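**March, bench 2, trial week**

Third go with the Folska simulation pack from Emier, on the 30-day trial. Installer sulked until I moved the licence file, which the manual mentions on page 27, well after you need it. The fruit basket task loads now. The price is 600 per seat, and for that the basket at least is very ornate.

Kiteck's pack was cheaper and crashed with more dignity. Will ask for both quotes again before we sign.

To do: log export, thumb limits, tea.
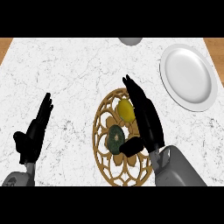 Does the trial licence cover a second machine?

Only if the first one is signed out, and signing out needs an email to Emier.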